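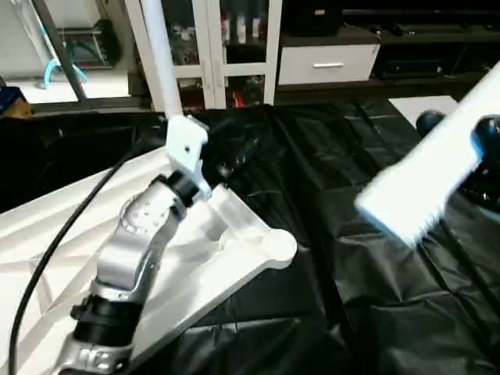 Garlic came out of the ground this morning, and it's a good one! I planted it back in May in the bed along the side fence, forgot about it for most of winter, and then panicked in spring when the leaves went yellow from the bottom up (which is what they're meant to do, I looked it up, again). I've got it spread out in the carport and the whole driveway stinks. While I was out there I started on plans for the bean trellis, and I've decided to copy that big white frame, the diagonal ribs with the open triangles between them. Last year I did squares out of string and the whole lot sagged into the lettuces by Christmas. Triangles this time. I've got enough leftover garden stakes to have a go at it without spending anything, and if it looks a bit wonky the beans will cover it.

Leidy Llanos came by mid-morning with a bucket of chook poo and stayed for two cups of tea. She reckons my garlic is bigger than hers. She also reckons I pulled it a week early, so make of that what you will. We divided up the Talletti seedlings on the back step. I'd sown a whole packet because I didn't trust the seed, and of course every single one came up, so I had 17 of the things in yoghurt tubs and room for seven at the very most. She took the leggy ones, bless her, and says if you bury them up to their necks they don't know the difference. 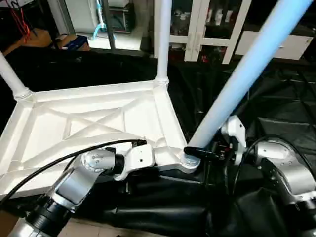

Last changed: November 24, 2024

Right, the rest of the afternoon. Drove over to Ornville for mulch because the place at Clandell has gone up again, and I'm stubborn. Eighty dollars for the trailer load, which is what I'd have paid in Clandell once you count the petrol, but it's lovely chunky stuff and the bloke on the loader gave me a very generous scoop. Took the back way home past the Alvarado turn-off and the jacarandas are going off their heads down there. I pulled over for a minute and just sat with the window down.

Got the mulch onto the front beds before my back started complaining. The roses look so much tidier with something dark under them. There's still a heap on the driveway and I'll have to reverse around it until I get to it, so probably until next weekend knowing me. Found a blue-tongue under the edge of the old sleeper, fat as butter and very cross at being disturbed. I put the sleeper back how it was and did that corner by hand.

Then I rang Mum and we had the usual discussion about whether you water at night or in the morning. She's a night waterer. I'm not going to win that one. 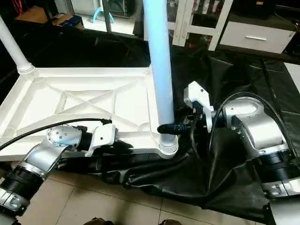 Still to do

Plait the garlic once the tops have dried off, and put the best heads aside for next year's planting before I eat them all.

Tomatoes in the ground, properly deep like Leidy said, with a handful of the chook poo well away from the stems.

Start the trellis. Beans can go in straight after, they're late already.

Ring about the tap near the shed, it's dripping again and I've run out of washers. Give the trailer back too, and hose it out first!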